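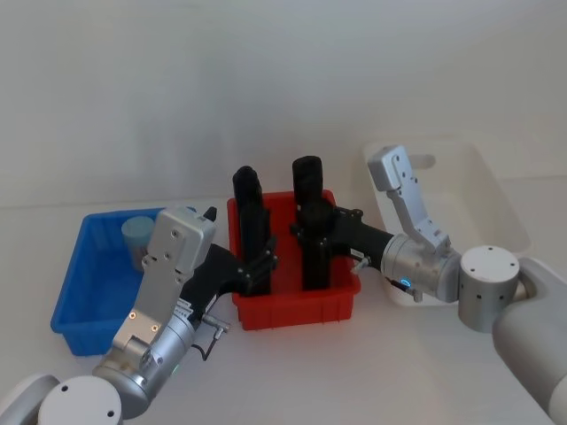 Kowalczyk puts it bluntly: if the operator hesitates, the arm learns to hesitate. Plurard's lead engineer agrees, up to a point. "We keep the short pauses," she says. "We throw out the long ones."

Her group teaches two-arm bin sorting by remote control. Each set runs to 100 demonstrations, of which 53 were kept last time.

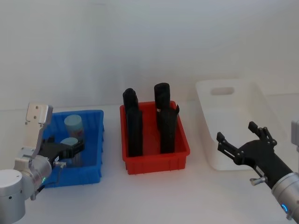
Most rejects come from the hand that is waiting. "People forget it. It drifts, and the drift goes into the training data." Operators at the Rellach site now park the idle gripper open before the other one moves – a rule that took six weeks to agree.

Guiding the arms by hand was tried first and dropped. "You feel the weight better, but you can't hold two wrists and watch three bins."

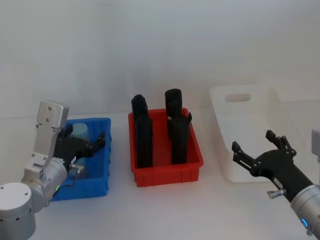 She would like force feedback on both sides by the end of March. Until then operators stop after 40 minutes. "After that the grasps get sloppy, and Perance's scoring software doesn't always catch it."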